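Tomisbridge workshop opens its gripper comparison to small manufacturers

TOMISBRIDGE – For anyone who has ever stood in front of a catalog full of robot grippers and wondered which one would pick up the thing sitting on their own bench, Urkwood has some good news this February. The automation workshop is opening up Stirnis, its side-by-side comparison of grippers, arms and controllers, to small manufacturers who would like to see how different setups cope with everyday parts before they spend any money.

The first stage of Stirnis is done entirely in simulation, with an arm, a gripper and a tabletop of plain shapes to work on: wooden dowels and discs, small blocks, short cylinders and a length of orange cord. They are humble things, and the team is very fond of them. A round dowel can roll, a cord goes wherever it pleases, and a gripper that looks wonderful on a data sheet can have a hard time with both.

"We began with a long wish list of difficult objects, and we kept coming back to the toy box," said Seon-mi Koo, who leads the comparison at Urkwood. "If you make wooden parts or cable assemblies or garden tools, you look at a peg and a bit of cord and you see your own work in it right away. I love that moment, I really do – people lean in and start telling us about their own parts." 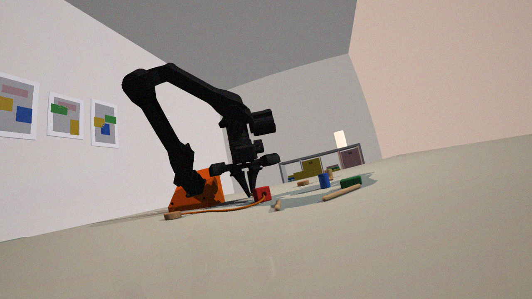 Does a company need its own robot to take part?

Companies can join with nothing more than a sample part and a short description of how it is handled today. Urkwood builds a model of the part, runs it through the same trials as everything else, and sends back the results along with the settings that were used.

The comparison now covers 11 grippers and 7 controllers, and the team has logged 384 trials so far. Every gripper gets the same starting layouts, so a shop owner reading the results can be sure that one hand wasn't given an easier table than another. Failed grasps are kept in the record along with the good ones, with a note on whether the part slipped, tipped over or was never reached in the first place.

Aled Maddocks looks after the controller side of the work and has spent much of the winter on what happens in the last little stretch before the fingers close. A slow approach is gentle but eats up time, and a quick one tends to nudge light parts out of the way. His notes on approach speed will be shared with everyone who takes part, and he is glad to talk them over by phone with people who would prefer a conversation to a spreadsheet.
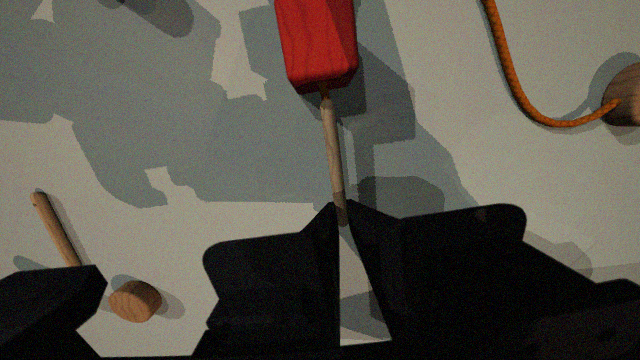

Camera placement is the next thing on the list, and it is the subject the team gets asked about most. Khanyisile Mathebula will be comparing views from the wrist with views from farther back, using the Ra controller for both so that the only thing changing is where the camera sits. She expects shadows to matter a good deal, and she has asked for lighting to be varied from one batch to the next.

"A part that is easy to find in the morning can be a real puzzle at four in the afternoon, when the light comes in low across the bench," Mathebula said. "Plenty of shops have a window they can't move, so we would like to give them an answer they can use."

Urkwood has room for 34 companies in this round, and places will be offered in the order that requests come in. There is no charge for the first sample part. Firms within driving distance of Tomisbridge are warmly invited to bring their parts in by hand and stay for coffee while Hyun-seo Ha takes the measurements. Everyone else can send them by mail, with a return label in the box, please.

Requests should be sent to the Stirnis desk at Urkwood, to the attention of Seul-gi Ha, with the name of the company, the rough size and weight of the part, and a line or two on what has been tried before.

Related items
Urkwood adds evening hours for parts drop-off
Choosing fingertips for round stock: notes from the bench
Ra controller: questions from our winter open house
Meet the Stirnis team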